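We use cookies to make this site work better for you. By continuing to browse you accept our cookie policy.

A Saturday at the Clurnley pottery open day
Posted Friday, October 11, 2024 | by the Slow Detours blog
14 comments | 63 shares

So I finally made it to the Clurnley open day, after two years of putting it on the calendar and then finding some excuse to stay home. The pottery sits at the end of a long gravel lane with the worst potholes I have ever met (bring somebody else's car!), and you park in the hay field next door and walk up past the old clay pit.

They've been making pots on this spot since 1868. Drain pipes at first, then crocks and pickle jars, and for the last few decades mostly tableware. The bottle kiln is still standing and you can walk right inside it, which I did twice, because it smells like a campfire in there and the sound goes all strange when you talk. It hasn't been fired since 2001. Everything goes through the electric kilns in the back shed now, and those run up to 1275 degrees Celsius. I asked what that was in Fahrenheit and the guide laughed and said "hot."

The tour takes you through the clay store, the throwing room, the glaze room and then the packing shed, where I could have stayed all day. Shelves and shelves of seconds! I love a second. A mug with a wobbly foot or a glaze drip down one side is so much nicer to live with, and I picked up a butter dish and two little bowls for less than I'd spent on gas getting there.

What I really wanted to see was the handle pulling. You take a carrot-shaped lump of damp clay, wet your hand, and stroke it downward until it turns into a strap, and then you stick it on the mug and let it droop into a curve. They let a few of us have a go. Mine looked like a sad eel. The woman next to me got it first try and I'm still a bit jealous.

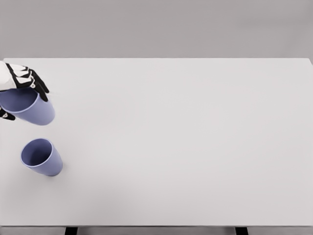 Ríos left a comment on my last post saying handles are overrated anyway, and that the best thing to come out of Clurnley was the plain beaker, no handle, a little narrower at the bottom so it sits in your palm. I get it, but I drink my coffee scalding and I need something to hang on to. We'll have to agree to disagree on that one!

Lunch was in a tent by the gate. There was a lentil soup with too much cumin and a really excellent apple cake, and they served the cake on their own plates, which was a sneaky way to sell plates. It worked on me. I went back and got one in the speckled gray.

If you want to go, the next open day is in November. Entry is 3 dollars, cash only, and kids get in free. Wear shoes you don't care about, that clay slip gets everywhere and mine are still on the back porch waiting for a scrub.

Sign up for our newsletter and never miss a detour.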